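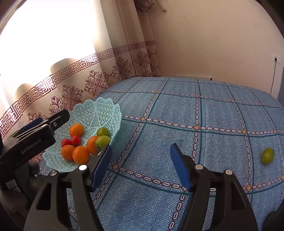

Liv Wikström wrote to us after her first month with the Wendo: she had expected a soft, deep feeling as in a hotel, and what she got was firmer. Her hips stopped to hurt all the same, and she kept it. We put her comment first so that you know what kind of topper you are ordering.

Wendo Wool Mattress Topper

Made by Ulomer
Sold in single, small double, double and king size

The Wendo lies between your mattress and your fitted sheet. It takes away the hard feeling of a mattress that is too firm, and it keeps the bed warmer in winter and less sticky in summer. It will not repair a mattress with a hole in the middle. We receive this question very often, so please look at your mattress without the sheets before you order. If you can see a valley where you sleep, the topper will follow the valley.

What is inside

The filling is carded sheep's wool, 1,000 grams for each square metre. The wool is washed with soap and combed in several thin layers, which are laid across each other. The cover is unbleached cotton with a close weave, so that the fibres do not come through. Both parts are sewn together with tufts, and the tufts are tied by hand. A small number of loose thread ends on the underside is normal. Please do not pull them.

There is a lighter model, the Wendo Yip, with 500 grams of wool for each square metre. It was made for guest beds, sofa beds and caravans. For sleeping every night we recommend the full weight.

How it stays in place

Elastic bands are sewn on every corner. They go over the corners of the mattress and hold well on mattresses from 15 cm in height. On a thinner mattress the bands are too loose, and the topper may move towards the foot end. You can make a knot in the band, or ask us for the short bands, which we send without cost.

The first weeks

When you open the parcel, the topper smells of sheep. In a room with an open window this becomes weak after a few days. Lay it flat on the bed and leave it overnight before you put a sheet on it. The wool was rolled for the transport and needs time to come up again.

During the first weeks the wool presses together, mostly under the shoulders and hips. The topper becomes some 15 per cent thinner, and after this it changes very slowly. Turn it over once in June and once before the heating season, and change head and foot at the same time.
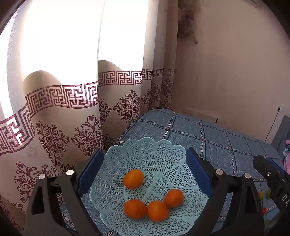

Cyprian Czerwiński asked if he could wash the topper in the machine at home, on the wool programme. Unfortunately he cannot, and the same is valid for everybody. The wool would become felt, and a wet topper in double size is too heavy for most household machines.

Care

Air it over a railing or a clothes horse on a dry, cool day. Foggy mornings are also good: wool takes up a little moisture and gives it back, and smells go with it. Do not leave it in strong sun for many hours, the cotton turns yellow.

For spots, use lukewarm water and a small amount of wool soap. Press with a cloth, do not rub. Let it become fully dry before you make the bed.

Do not use a steam iron or an electric blanket on top. A hot water bottle is no problem, if it is closed properly.

For a deeper cleaning, give it to a cleaner with experience in wool. We also offer our own service under the name Plutine: we open the cover, comb the wool again, add new wool where it is needed and sew on a fresh cover. The waiting time is longest in autumn.

Delivery and return

The topper comes rolled in a paper sack. Single and small double can be carried by one person. For the king size it is better to have a second person on the stairs.

You may return the topper within the normal return period if it is clean and has been used with a sheet. Please keep the paper sack until you have decided.

Spare parts

Elastic bands, standard or short
Cotton thread for tufts, with a curved needle
Extra cotton cover with buttons, in all sizes

Prices and sizes on this page were last checked on July 6, 2026. For special sizes, such as boat beds or beds with a cut corner, send us a drawing with all the measures in centimetres.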